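Print this page
E-mail this article

4. How households talk about worn surfaces

When we began visiting homes in Urthorpe and Mavilthorpe, we expected people to tell us about the big decisions - the new roof, the boiler, the move itself - and they did, at great length and often over a second cup of coffee. What we had not planned for was how much of the talk would settle on counters, doorsteps, hearths and window ledges. These are the parts of a house that people lean on and wipe down every day, and they turned out to carry a good deal of feeling. Of the 90 households that kept a diary for us, most wrote more about one worn surface than about any piece of furniture they had paid for.

The diaries gave us 3170 entries in all. We read every one of them twice, first for the plain subject and then for the tone, and we marked an entry as "fond" when the writer spoke of a mark or a stain as something they would be sorry to lose. Almost 700 entries were marked this way. They came from old houses and new ones alike, and from renters as well as owners, which pleased us, as earlier work on the Penrose estate had left us thinking that only long-time owners would write so warmly. 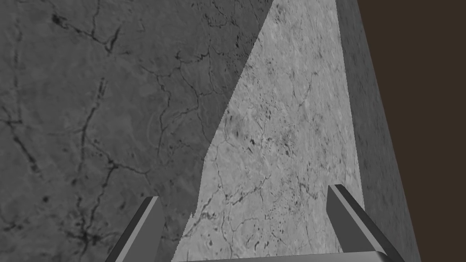 Figure 3. Gray stone surface with a marble-like texture (computer rendering).

Stone came up more often than any other material, and the people who wrote about it did so in a way that was all its own. Wood was said to "age" and paint to "go," but stone was mostly talked about as if it had a face. Writers followed the lines in it with great patience, and several told us they had found rivers or the roads of their home town there. Thin dark lines that branch and wander, like those on the darker side of Figure 3, were just the sort of thing they had in mind, and it hardly seemed to matter to them whether such a line was a vein or a crack. One woman in Mavilthorpe used both words for the same line in the space of a single page, and when we asked her about it at the second visit she laughed and said it depended on the day she'd had.

We then went back to 28 of the households for a longer talk, usually in the kitchen and usually in the evening, when the daily chores were done. We used the Virna interview guide with small changes to the order of the questions, moving the ones on cost to the end. This worked well. People who had been asked about money first, in our trial visits, tended to stay with money, and it took some gentle steering to bring them back around to the doorstep or the ledge. The answers on cost are taken up in Section 5.

Print this page
E-mail this article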